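The Long Rise
On rye, patience, and a bakery that sells out before most of us have found our slippers

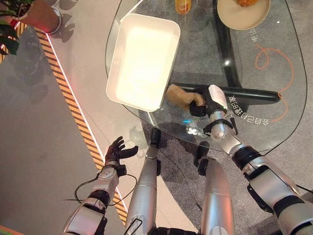 I grew up in a house where bread came in a bag with a twist tie, so I may be the wrong person to send to a bakery at four in the morning. I say that up front because bread people can be particular, and I have since been corrected on the word "crust" twice by people I like very much.

The bakery is called Matić, and it sits at the bottom of a hill in a building that used to sell wallpaper. You can still see a strip of it behind the register, green with little pears. Lucrezia D'Amico has run the place for long enough that her first customers' children now come in on their own with a folded bill and instructions to bring back the change. She bakes 60 loaves of rye a morning. People have begged her to bake more and she always gives the same answer, which is a shrug, followed by a heel of yesterday's loaf with butter on it so you'll stop asking.

The rye is why I came. It's dark and a little sticky in the middle, with caraway you can smell from the sidewalk, and it keeps for a week if you wrap it in a cloth and nobody in your family finds it. (In mine they find it.) The dough starts the afternoon before, when Lucrezia stirs her starter into warm water and coarse rye flour and leaves it under a towel until it smells, in her words, like a green apple that has been in somebody's coat.

"If it smells like vinegar, you waited too long," she told me, poking it. "If it smells like flour, go home and eat your supper and come back."

I had hoped for a temperature. I had a notebook open and everything! But she doesn't own a thermometer, or she did and it went into a batch of jam years ago and was never quite right again. What she has is Toàn Phí, who started here washing pans and now shapes nearly every loaf that goes in the oven. He wets his hands, scoops up a lump of something closer to mortar than dough, and in a few turns it's a loaf, smooth as a river stone. I tried one. It looked like a hat that had been sat on. Toàn very kindly baked it anyway and put it at the back of the rack, and I ate it in the car on the way home with no regrets whatsoever.

Rye doesn't behave like wheat, and most of us who try it at home go wrong by treating it as though it does. You don't knead it, not in any way that would tire you out. You stir until there's no dry flour left, and then you leave it be. Toàn's advice for beginners is to use a loaf pan, fill it two-thirds of the way, smooth the top with a wet spoon and dust it heavily with flour. When the flour splits into cracks like a dry creek bed, it's time to bake. He also says to let the loaf sit a full day before cutting it. I've never made it past supper.

The flour comes from Carkari, a small mill an hour north, where Haris Atanasov grinds rye on a pair of stones he bought from a farm sale and spent a whole winter dressing by hand. I drove up in May to see it, mostly for the pleasure of the drive. The mill is loud and sweet-smelling, and everything in it, Haris included, is the same pale color by noon. He grinds coarser for Lucrezia than for anyone else. They argued over it for a year, he said, and she was right, and he'd thank me not to print that.

Back at the bakery the door opens at six. Kamran Niazi is usually first in line, as he has been since he retired from driving a school bus, and he buys two loaves, one for himself and one for his sister, who he says doesn't appreciate it. He toasts his until the edges go nearly black, then adds cream cheese, sliced radish and a good deal of salt. I've been eating it that way ever since, and I'd put it up against any breakfast that takes longer than five minutes.

By half past eight the rye was gone. There were still some seeded rolls and a tray of plum buns, and Lucrezia was already measuring water for the next day's dough while she told me about a soup her aunt used to make from the stale ends, with onions and a splash of the pickle jar. I wrote the recipe down on the back of my parking stub. She says to use more onions than seems polite, and to start them in cold butter.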